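Rovside Community Help > Home and Study > Desks and Paper

Best way to keep loose paper flat and tidy on a shared table?

lilar_desk
Hi all, hoping someone here has sorted this out already. I do my Chinese reading practice at a big brown table that gets used for other things too, so everything of mine has to live in one corner. At the moment that's a stack of plain white paper for copying out characters, and whichever book I'm working through. The stack starts the evening neat and by the time I've pulled nine or so sheets off it, it's fanned out everywhere and the corners are starting to curl. I've been parking the book on one corner to hold it down, but then I have to lift it every time I want a fresh sheet, and I'm a bit worried about the cover getting scuffed.
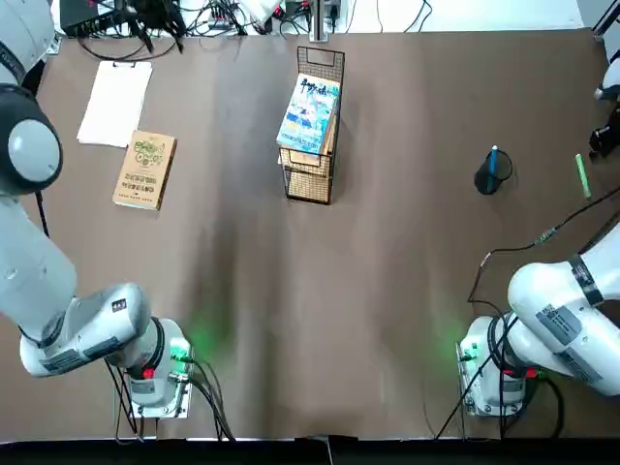 My corner of the table: paper at the back, paperback over the edge of it.

I don't want a big plastic tray because it has to be packed away by Thursday dinner every week. Any ideas? Colour doesn't matter, cheap does.

rundinmont_mum
Ooh, I had exactly this with my kids' drawing paper! What fixed it for us was a clipboard, just a plain one from the discount shop (mine was two dollars). You clip the whole stack in, write on the top sheet, slide it out when you're done, and the rest stays put. Then the clipboard goes upright on a shelf with the book beside it and the table's clear in one go. If the clip leaves a dent, put a folded bit of card under it. I'd stop using the paperback as a weight though, the covers on those get grubby so fast, and a smooth stone from the garden does the same job. Wash it first, obviously!

lebrun77
Clipboard's fine for a thin stack but a thick one slips. I use the lid of a shirt box. Paper sits inside, the sides stop it fanning, and it weighs nothing. Mine's lasted 11 months and it's only cardboard. For the curling, flip the stack over each night and leave something heavy on top. You could also only put out what you need for the evening and keep the rest in a drawer, which is what I should do and don't.

tea_and_toner
just get a folder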